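4 Setting up the cubbies

Lovely, the frame is standing and the top board is on, so now comes the part everyone looks forward to. This section covers filling your Ridgate wall unit with soft pouches, gift wraps and notes. Put some music on, clear the sofa for sorting and enjoy it!

You will need:
Your pouches, bags and foil wraps
Sticky notes in several colours, and a pen that doesn't smudge
A dry, lint-free cloth
A soft clothes brush for velvet
The Allura liner sheet from the accessories bag (if you ordered it)

4.1 Preparing the compartments

1. Wipe the inside of each compartment with the dry cloth, working from the back panel towards you. Get right into the corners, where sawdust loves to hide.

2. Run a fingertip along the front edge of every shelf board. If you feel a rough patch, give it a few light strokes with the sanding pad and wipe again. Velvet will find the tiniest splinter.

3. Lay the liner sheet flat, shiny side down. Trim it to fit with scissors. It should lie without curling up at the front.

Note: If you have oiled or waxed the wood, leave it for 12 hours before putting any fabric inside. Notes won't stick to a freshly waxed panel either.

4.2 Putting up your notes

4. Decide on your colours before you write anything. We like pink for people, green for dates and orange for things still to buy, but any system you'll remember is a good one.

5. Write your notes on a table first. Writing against the back panel is fiddly and your hand will cast a shadow over the lot.

6. Press each note onto the back panel, high enough to be read over whatever will sit in front of it. Rub along the sticky strip with your thumb. Notes may overlap a little at the bottom edge, as long as the writing stays clear.

Caution: Don't use drawing pins or a staple gun on the back panel. It is only a thin sheet, and a pin will go straight through to the wall.

4.3 Folding and placing velvet pouches

Velvet looks wonderful against bare wood, and a deep red one in an open cubby really does cheer up a whole room. It takes very little effort to keep it that way.

7. Empty the pouch and brush it in one direction, from the mouth down to the base.

8. Fold it loosely lengthways. Soft, deep folds are what you want here, so please don't iron them flat or press them under books.

9. Hold the pouch in the middle and lower it in with the fold at the top. Let go gently and leave the cloth to settle by itself.

10. If you are pairing it with a foil wrap, tuck the foil behind the velvet with its point upwards, so that it fans out to one side. Gold behind red is our favourite, and the crinkles catch every bit of light in the room.

Caution: Foil edges can snag the pile. Always lift velvet and foil out together and part them on a table.

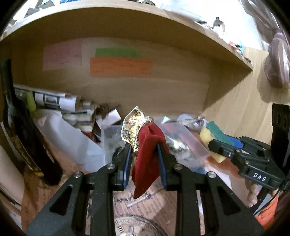
Fig. 23. Red velvet pouch and gold foil piece at an open compartment, with notes on the back panel.

4.4 Using the top board

The top board is the place for small bottles and odds and ends you reach for every day. Keep heavier pieces over the side panels, where the board has the most support, and leave the front edge free so that nothing gets knocked off when you reach into the cubby below.

Note: Never stand a bottle with a loose cap directly over a fabric compartment. Perfume and lamp oil both leave marks on velvet that will not brush out.

4.5 Looking after it all

Every April, or whenever the fancy takes you, empty the compartments, shake out the pouches and swap any notes that have started to curl. Turn each pouch the other way round when it goes back in, and the colour will fade more evenly.

If you have the Volla turning base, swing the unit slowly through its full 360 degrees after refilling and check that nothing is poking out at the front.

Spare liner sheets and sanding pads are listed under Kadrić parts in section 7. Folding method by Živko Janevski.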